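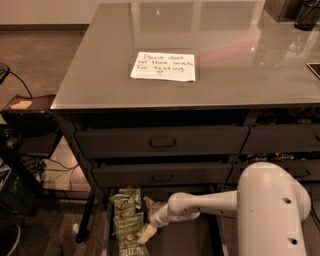 A handwritten note on a desk with a glass top.

Pititby opens registration for its workplace snack program

25th October — Pititby, a supplier of dried fruit and nut snacks for offices, announces today that registration is open for its second workplace program. The program will start in February and has places for 139 companies. In the first one, 100 companies took part.

Each company receives one delivery box every two weeks, together with a small shelf and a list of ingredients for every product. The employees choose the next box by a short online vote. In the first program we received 2533 votes, and the most popular product was the salted apple slices from our partner Pakau.

"We were a little surprised by this result, because we expected that people would choose the sweet products," said Jaqueline Tovar, head of customer service at Pititby. "Now we have asked Pakau to prepare two more kinds of apple for the winter."

The new boxes are made by Åberg. They are lower than the old ones and can be folded flat after use. Companies that took part before may keep their old shelf — the new boxes fit on it also. 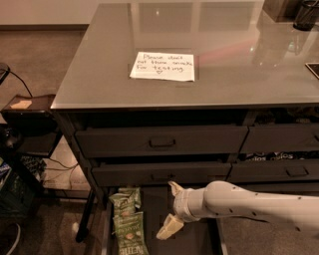

Can a company change the number of boxes after the program has started?
The number can be changed once a month, if we receive the request at least five working days before the next delivery.

Deliveries are made by Dralto, in the morning hours only. Offices on upper floors are asked to give the name of a contact person at the time of registration.

"Many small offices wrote to us that the smallest box was still too big for them," said Rajitha Wickramasinghe, who plans the deliveries. "For this reason we now offer a half box, with the same choice of products."

The price for the full box is $186 per month, delivery included. The price of the half box will be published together with the product list. Registration is possible on the Pititby website until all places are taken.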